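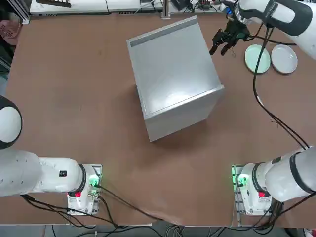 그림 1. 양팔 작업대, 머리 쪽 카메라 시점. 가운데가 금속 상자, 오른쪽 위가 접시 두 장.

로봇 학습 특론 강의 노트
7강. 행동 청크 예측과 양팔 모방학습

지난 강의에서는 행동 복제(behavior cloning)의 손실 함수와 분포 이동 문제를 다루었다. 이번 강의에서는 같은 문제를 양팔 조작에 적용할 때 무엇이 달라지는지를 본다. 실험 결과는 모두 Pelarar 과제에서 나온 것이고, 과제의 내부 보고서는 Harvey Desjardins가 정리했다. 보고서의 표기와 이 노트의 표기가 조금 다르므로 1절의 기호를 먼저 확인할 것.

1. 기호와 문제 설정

시각 t의 관측을 o_t, 행동을 a_t로 쓴다. 관측은 머리 쪽 카메라 영상과 양팔의 관절각으로 이루어진다. 행동은 왼팔과 오른팔의 목표 관절각, 그리고 두 그리퍼의 목표 벌림값을 이어 붙인 벡터이다. 로봇의 왼팔과 오른팔은 항상 로봇 기준으로 부른다. 그림 1의 시점에서는 화면의 왼쪽이 로봇의 왼팔이다.

시연 데이터 D는 궤적의 집합이다. 궤적마다 길이가 다르며, 보고서에서는 길이를 맞추기 위한 보간을 하지 않았다. 정책은 π(a | o)로 쓰고, 매개변수는 θ로 쓴다.

과제는 접시를 집어 금속 상자 윗면에 올려놓는 것이다. 접시는 연두빛 민트색 한 장과 회색 테두리가 있는 흰색 한 장을 쓴다. 어느 접시를 먼저 옮겨도 성공으로 본다. 그림 1처럼 두 접시가 거의 붙어 있는 배치는 보고서에서 "인접 배치"로 분류한다. 접시가 얕고 둥글어서 손가락 두 개짜리 그리퍼로는 테두리를 잡아야 하고, 옆 접시가 가까우면 손가락이 들어갈 방향이 제한된다.

2. 단일 단계 예측의 문제

가장 단순한 방법은 o_t에서 a_t 하나를 예측하는 것이다. 손실은 다음과 같다.

L(θ) = E[ || a_t − f_θ(o_t) ||² ]

이 방법에는 두 가지 문제가 있다.

첫째, 오차가 누적된다. 한 단계의 오차가 작아도 다음 관측이 시연 분포에서 벗어나고, 벗어난 관측에서는 예측이 더 나빠진다. 5강에서 유도한 상한을 다시 보면, 궤적 길이 T에 대해 총비용의 상한이 T의 제곱에 비례하여 커진다.

둘째, 시연에 정지 구간이 있을 때 정책이 멈춘다. 조작자는 접시 테두리에 접근하기 직전에 잠시 멈추는 경향이 있다. 이 구간에서는 관측이 거의 변하지 않고 행동도 현재 관절각과 거의 같다. 과거 정보를 쓰지 않는 정책은 정지 구간의 시작과 끝을 구별할 수 없다. 보고서에서는 이 현상을 "접근 정지"라고 부른다.

3. 행동 청크

청크 길이를 k라고 하면, 정책은 o_t에서 행동 k개를 한꺼번에 예측한다.

f_θ(o_t) = (a_t, a_{t+1}, ..., a_{t+k−1})

실행할 때 k단계마다 한 번만 추론하면 유효 궤적 길이가 T에서 T/k로 줄어든다. 누적 오차의 상한도 그만큼 작아진다. 정지 구간이 k보다 짧으면 한 청크 안에 정지와 재출발이 함께 들어가므로 접근 정지도 줄어든다.

대가도 있다. 청크를 실행하는 동안은 새 관측을 반영하지 못한다. 접시가 미끄러지거나 옆 접시를 건드려도 다음 추론 시점까지 원래 계획대로 움직인다. k를 키울수록 이 지연이 길어진다.

4. 시간 앙상블

지연을 줄이려면 매 단계 추론을 하고 겹치는 예측을 평균한다. 시각 t에 대한 예측은 시각 t, t−1, ..., t−k+1에서 만든 청크에 하나씩 들어 있다. 가중치를 w_i = exp(−m·i)로 두고 가중 평균을 쓴다. 여기서 i = 0은 가장 오래된 예측이다. m이 작을수록 새 관측이 빨리 반영된다. m의 부호와 i의 방향을 혼동하는 경우가 많으니 직접 전개해 볼 것.

앙상블의 약점은 다봉 분포이다. 민트색 접시로 가는 청크와 흰색 접시로 가는 청크가 섞이면 평균은 두 접시 사이를 향한다. 인접 배치에서는 이 지점이 두 테두리가 만나는 곳에 해당하고, 그리퍼가 접시 두 장을 함께 건드리게 된다. 보고서의 실패 사례 중 상당수가 이 유형이었다.

5. 실험 설정

학습에는 시연 900개를 사용했다. 시연은 2월에 Gakmont 실험실에서 모두 수집했고, 조작자는 5명이다. 평가용 초기 배치는 50개이며 모든 조건에서 같은 배치를 같은 순서로 사용했다. 배치마다 한 번씩 실행하였다.

비교한 조건은 다음과 같다.

(가) 단일 단계 예측, k = 1
(나) 청크 예측, k = 50, 앙상블 없음
(다) 청크 예측, k = 50, 시간 앙상블 사용

세 조건의 영상 인코더와 학습 횟수는 같다. 학습 코드는 Pralora 저장소의 것을 그대로 썼고, 출력층의 크기만 k에 맞추어 바꾸었다. 난수 시드는 503으로 고정했다. 시드를 하나만 썼으므로 조건 간의 작은 차이는 해석하지 않는다.

6. 결과

(가)는 접근 정지가 가장 자주 나타났다. 접시 위까지는 갔으나 내려가지 못하고 제한 시간을 넘긴 실행이 대부분이었다. (나)는 접근 정지가 거의 사라졌지만 청크 경계에서 속도가 불연속적으로 변했다. 접시를 잡은 상태에서 경계를 지날 때 접시가 기울어지는 경우가 있었다. (다)는 움직임이 가장 매끄러웠고 전체 성공률도 가장 높았다. 다만 인접 배치만 따로 보면 (나)가 (다)보다 나았다. 4절에서 설명한 평균의 문제로 해석할 수 있다.

상자에 올려놓는 단계에서는 세 조건의 차이가 작았다. 상자는 윗면이 넓고 주변이 비어 있어 놓는 위치의 오차를 허용한다. 상자가 비스듬히 놓인 정도도 결과에 뚜렷한 영향을 주지 않았다. 반면 표면의 반사는 영향을 준 것으로 보인다. 조명을 바꾼 예비 실행에서 상자 윗면까지의 높이를 잘못 맞추는 일이 늘었다. 예비 실행은 횟수가 적어 보고서 본문에는 넣지 않았다.

7. 관측에 관한 주의

머리 쪽 시점 하나만 쓰면 가림이 생긴다. 그림 1에서도 오른팔 위쪽 링크에서 내려오는 검은 케이블이 민트색 접시의 일부를 가로지른다. 케이블의 모양은 팔의 자세에 따라 바뀌므로, 인코더가 케이블의 모양을 팔 자세의 단서로 학습할 수 있다. 관절각을 이미 입력으로 주고 있으니 새로운 정보는 아니지만, 케이블을 다시 묶은 뒤 성능이 떨어진다면 먼저 의심할 부분이다. Mofokeng 작업대로 옮겨 실행할 때 같은 점검을 했다.

손목 카메라를 추가하는 방법은 9강에서 다룬다.

8. 과제

1) 4절의 가중 평균을 k = 5인 경우에 대해 모두 전개하고, m = 0일 때와 m이 매우 클 때의 극한을 구하라.
2) 두 봉우리를 갖는 행동 분포에서 제곱 오차를 최소로 하는 예측이 평균임을 보이고, 인접 배치의 실패와 연결하여 설명하라.
3) 앙상블을 유지하면서 봉우리 사이의 평균을 피하는 방법을 하나 제안하라. 의사 코드를 포함할 것.

제출 기한은 5월 11일이다. 풀이는 PDF 한 개로 묶고, 3번의 의사 코드는 본문 안에 넣는다.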